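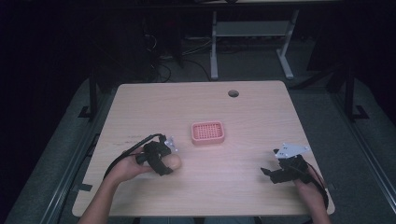
The pink soap dish on the table, one gripper in each hand.

Trallby, week by week: fewer demonstrations, better ones
05/07/2023

In March I wrote that our policy needs more data. I must correct myself a little. We had 300 demonstrations of the soap dish task, all recorded with the hand-held grippers, and the success rate stayed at 69 percent even when I trained much longer.

So I watched the recordings again, one after another, which took me two evenings. In many of them the operator makes a short stop before closing the jaws. For a person this stop means nothing. The policy learned it very well, and sometimes it stopped over the dish and did not continue.

I removed every demonstration with a long stop, and 200 remained. With this smaller set the policy hesitates much less. The right hand is still weaker than the left when the dish lies near the table edge, and I do not yet understand the cause. My first idea was the cable pulling on the wrist, but the recorded forces are too noisy to prove it.

The filter is a small script in the Trallby repository. It looks only at gripper speed and has one threshold, which I chose by eye. Next I want to try it on the Skutham set, where we have 1,000 demonstrations from several operators and everyone has a different rhythm. I will write again when the training is finished.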